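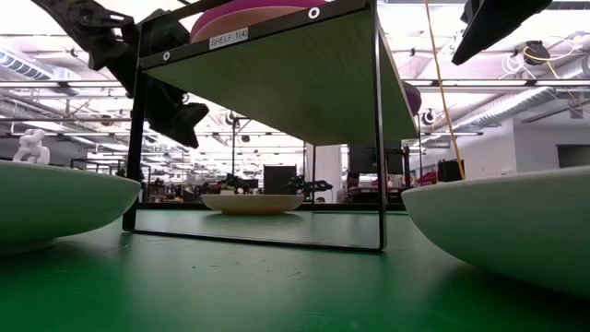
Sunday, January 7, 2018

I spent most of my afternoon over at the Ornby hall, where Ifeanyi Ezeani is getting the tableware ready for the new lending cupboard, and I came home wanting to repaint my whole kitchen. The colors! If you've borrowed from Ornby before you'll remember the old white stuff – heavy, chipped, fine for soup. The new things are pink, magenta, purple, mint, and they stack up on little black shelves with printed labels so you know where to put everything back.

The cupboard opens to borrowers in September if the painting gets done. You can take plates for a birthday, a funeral lunch, whatever you've got on, and it costs 4 dollars a box no matter how full you pack it. There are 197 pieces in the first batch, bought secondhand when the Onard cafe on Ekpo Street closed, and Olanrewaju Okonkwo tells me the whole lot came in under the 2,000 dollars they had set aside. He drove it over himself in two trips and says he won't be doing that again with his back.

The big argument at the moment is whether to sort by color or by size. Ifeanyi wants color, and she was trying out mixes while I was there (I voted for purple next to peach, for what it's worth). 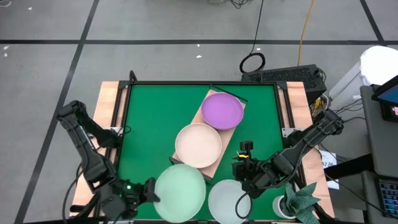

Purple, peach and mint-green plates at Ornby, with a wooden board on the green tabletop.

Big white bowls are staying too, so salad people can relax. What they're short of is serving spoons and boxes with lids that still fit – if you have any, drop them at the side door on a weekday morning. Please wash them first. I'm bringing my two spare ladles on my next visit, and probably borrowing something pink on the way out.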